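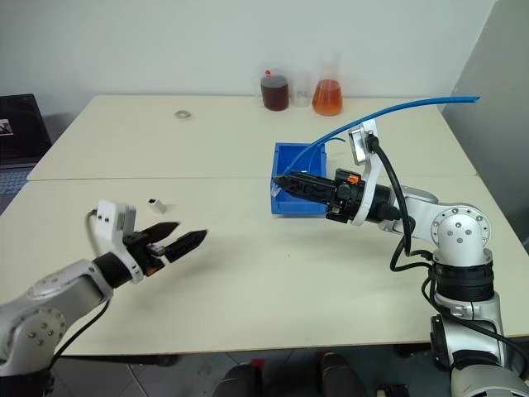 January, second notebook

Gripper comparison, tubing task, started 9:40 after the usual negotiation with the network switch.

Purpose: decide whether we keep the Skimex fingers on both arms or move one side to the Britari set before the Tornness people come back and ask why we haven't decided. Mafalda wants a number. I want lunch. We'll see who gets what first.

Setup. Two arms facing each other across the two tables. The black two-finger grippers with the orange bits stay on both sides, and only the fingers get swapped. Bin near the seam between the tables, which I regret, because the tables aren't quite level with each other and the bin rocks if you look at it. Should have shimmed it. Wrote that in the last entry as well.

Task is the blue tube. Right arm goes into the bin with fingers closed on the tube, lifts, holds for 5 seconds, and the left arm comes in open and takes over. It sounds like something you could hand to an intern. The tube has a memory of every coil it was ever stored in and would like to go back to being a coil. Wherever you grip it, the far end goes off on its own business, and today that business was mostly behind the wrist camera bracket. I had the approach planned as if the thing were a stick. It is not a stick. Noted for the third time, different pen.

Right arm, Skimex fingers. Good hold. The flat pads flatten the tube slightly and that seems to be what keeps it from rolling. Let go cleanly almost every time. When it failed it was because the planner closed on the rim of the bin, and you can't blame a finger for where it's sent. Motor current at the grip looked sensible, no chatter.

Right arm, Britari fingers. Nicer to look at. The groove is cut for something stiffer and the tube sits in it and then rotates, very slowly, like a person turning around to see who's talking. By the end of the hold the free end is pointing somewhere else and the left arm arrives to find nothing where it was promised something. Might be fine with a pad glued in. Mafalda says gluing a pad in makes it a different finger and then we're comparing our glue. She's right, which I have recorded here so that she can stop mentioning it.

Left arm, handoff. Opened it wide for all runs. Tried a narrower opening first and clipped the tube on the way in twice, so gave up on elegance. The longer finger goes under, the shorter one comes down from above. Works if the tube comes in from the right at a shallow angle, gets silly if it comes in steep. Would be good to have the left arm look before it commits, but the left side is still running on last month's calibration and I trust it the way I trust the break room clock.

Cameras. Right wrist camera on the white angled bracket is better than it was on the old mount. It sees over the fingers and into the bin, which the old one never did. Downside is the cables. They hang in loops by the elbow and at full reach the slack runs out and the arm feels it. You can see it in the torque plot as a small shrug. Needs another clip, or a longer cable and two more clips. Exposure fixed at 3000, auto kept drifting whenever the arm went over the bare table and decided it was in the Arctic.

Controller. Ran everything on the Lysenko box at first, then repeated the Skimex runs on the old controller for comparison. Lysenko is smoother on the lift. It also threw a joint limit warning at a position that's nowhere near a joint limit, and cleared itself when I opened the manual. Logged. Old controller is jerky and has never lied to me.

Runs: 275 total, not counting the ones where I forgot to enable the left arm. Roughly the first hour is usable only as a record of me fixing the offset. Mafalda has the sheet with the outcomes per finger set.

The containers at the back are for the pouring work, so please leave them where they are. The right arm's retract path goes up and back, and I've put in a keep-out height for the flask with the orange stuff. If you change the retract, change the height with it. The loose washer on the back table isn't from either gripper, I checked both. If it's yours, say so.

For next time:
- shim the bin
- recalibrate left
- clip the right camera cable above the elbow
- try the tube gripped closer to the end, so less of it gets to have opinions
- ask Skimex about softer pads
- rerun Britari with the approach angle changed before writing them off

Powered down 4:15. Leaning Skimex on both sides. Mafalda is leaning the same way but wants the rerun first.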